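Two Months With the Espresso Machine

I caved in October. After 6 years of telling everyone my old drip pot was fine (it was not fine), I went down to the Jurside store and came home with an espresso machine.
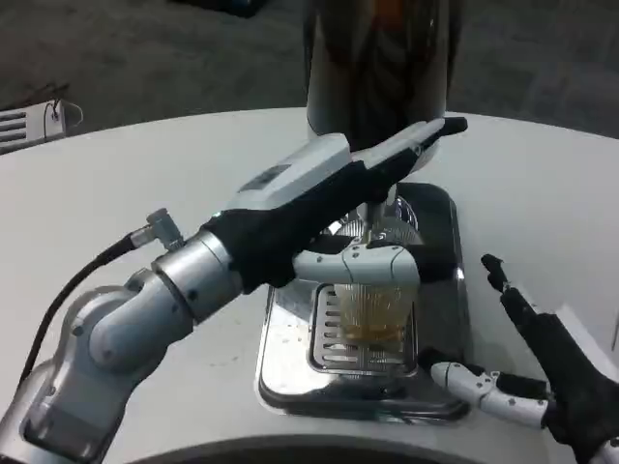
So, the coffee! I'm using the Dobre dark roast, and I started out grinding it way too coarse, which gave me sad, sour shots that ran through in no time. Two clicks finer and it was a whole different drink. I still go too fine every now and then and stand there waiting while it drips... and drips.

I drink mine short, out of a plain ribbed glass, because I like watching the color come in. Cups are for guests. My one complaint is the drip tray – all that shiny steel looks gorgeous for maybe five minutes, then it's fingerprints and brown spots everywhere. A damp cloth right after each shot helps, if you remember. I mostly don't.

Next up is a bag of the Kornow medium, which the guy at the store swore tastes like cherries. I'll report back once I've finished the Dobre, so give me a week or so at the rate I'm going!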